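Clikia Clear Acrylic Bottle Rack: Review

Sold by Hollmann
Price paid: $50
Used for: small bottles on a shared worktable

The Clikia is a clear acrylic rack with divided compartments, made for small bottles and jars. It ships flat. I bought mine in October to replace a shoebox, and it has been in use on one table or another ever since.

Assembly

The panels come covered in protective film on both faces. Peeling it off took me longer than putting the rack together. The tabs go into the slots by hand and no glue is needed. One shelf panel in my box had a burr along a slot and would not seat until I ran a nail file over it. The instructions are one sheet with no words on it, and the drawing does not make clear which way the top panel faces. I had it wrong the first time.

Take the film off the inside faces before you start. I left one piece on and had to pull two panels back out to reach it.

In use

Small white pill bottles lie on their sides in the compartments with a little room to spare. I put them in with the caps facing out and read the labels through the top. Bottles that are shorter than the compartment slide back when the rack is bumped. A strip of rubber shelf liner fixes this, but it also hides part of the base, so I only lined the lower level.

Wider bottles are a problem. The larger white plastic bottles with a colored band on the label go in, but my fingers do not fit in beside them, so getting one out means pulling it by the cap. I gave up on that and leave those standing on the table.

The rack is light. On bare wood it moves if you push a bottle in with any force. Four stick-on felt pads made this worse and four rubber ones cured it. They should be in the box.

You can see what is in it from any side, and for me that is the main reason to own one. Kai Bauerfeind, who shares the table, has an Altmont rack made of opaque gray plastic. His is stiffer and does not move at all, but he has to bend down and look in to find anything.

Cleaning

Use a soft cloth and water with a drop of dish soap. Paper towels left fine scratches on my top panel within 17 days. Fingerprints show along the edges, and dust collects in the slots where the panels meet. A dry paintbrush gets it out.

What I would change

Rubber feet, a taller lower compartment and a small lip at the front of each level. I would also like a carrying handle. I move my things between rooms in a metal case, and the rack has to be emptied and carried separately because it does not come apart easily once the tabs are in.

Rating: 7 out of 10
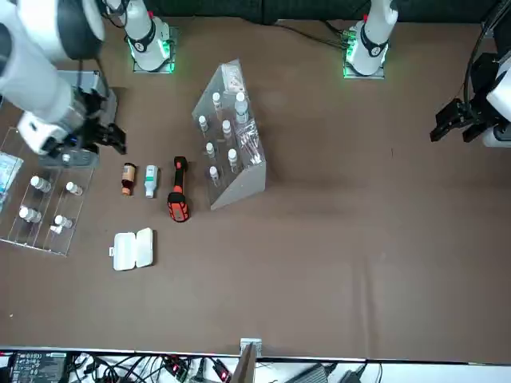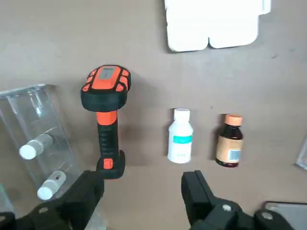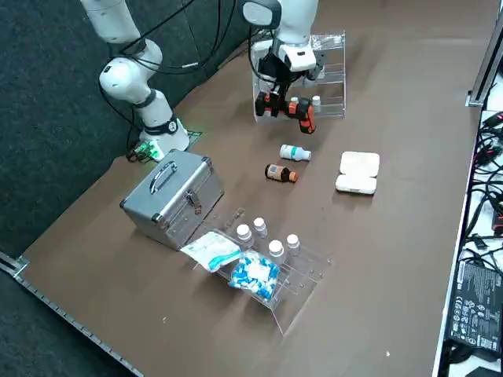

Review and testing: Noémie Sutherland
Posted 13 May 2018 in Storage

Hollmann replaced the panel with the burr after one email, and the new one fit without filing. They did not ask for the old one back. Spare panels are sold singly, but only the shelves and dividers, so a cracked side means buying the whole rack again.

The rack is also sold in a wider size. I have not tried it. The compartments are listed at the same height as mine, so it would not help with the larger bottles.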